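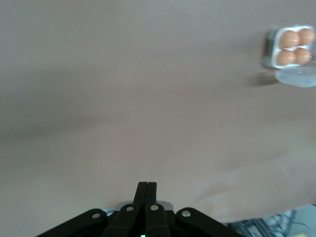

I have been making my grandmother's egg noodles since February, and I think I'm finally getting a dough I'm happy with. Her recipe card says "eggs, flour, a good long rest" and very little else, so there has been plenty of guessing along the way (and plenty of sticky counters, too!).

The thing that helped me most was clearing the table before I start. I used to work in between the mail and the fruit and whatever else had landed there, and I'd end up with flour in everything. Now I wipe it all down first, and the eggs go in a small white bowl so they don't roll off on me – I've lost more than one that way.
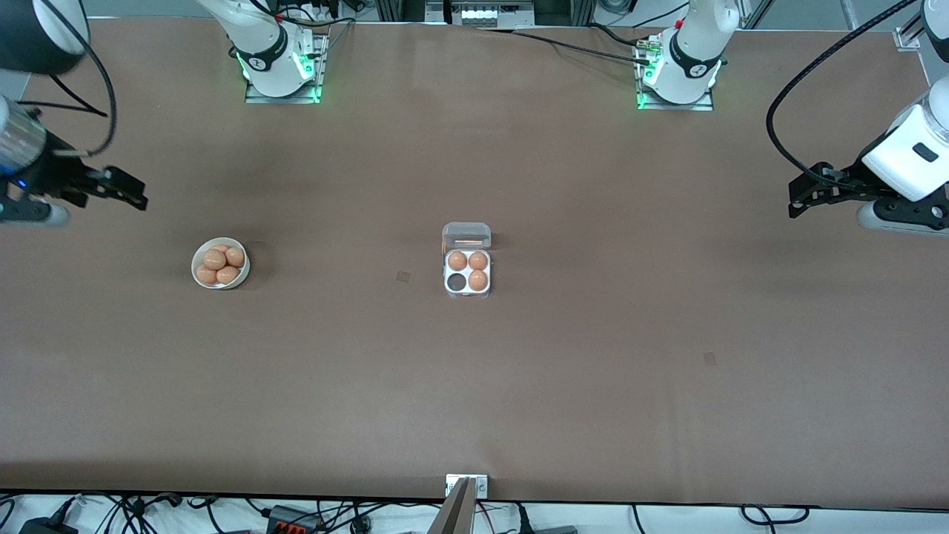
Wubit Weldu wrote in to ask if the dough really needs the whole 60 minutes under a towel, as hers seems fine after half that. I'd say try it and see how it rolls! Mine fights me if I rush it, but my kitchen is a chilly one. I cut the noodles by hand and let them dry on a rack while the water comes to a boil, and 3 minutes in the pot is plenty.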